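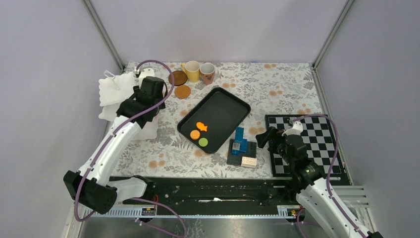 Support > Table Linens > Care Guide > Section 2

Print this page | E-mail this page

2. First Wash and Setting Up

Congratulations on your new Narketti tablecloth! A little care at the start keeps the print bright for years, and the first wash is the one that counts most.

1. Unfold the cloth and shake it out well.
2. Check the corner tag for your fabric type. Cotton and linen blends follow the steps below. For coated cloths, go to Section 6.
3. Wash it alone in cold water on the gentle cycle, with half your usual detergent.
4. Take it out as soon as the cycle ends and smooth the hems by hand — this saves so much ironing later!
5. Line dry in the shade, or tumble dry on low.
6. Iron on the back while it is still slightly damp.

Note: Some shrinkage is normal in the first wash. We cut every cloth with extra length to allow for it.

CAUTION: Do not use chlorine bleach. Do not leave wet cloths folded overnight.

Got a red wine spill? Blot it, rinse with cold water from the back, and wash the same day. You'll be amazed at what comes out.

Guide written by Lacey Bloxham

Contact us | © 2024 Narketti | Back to top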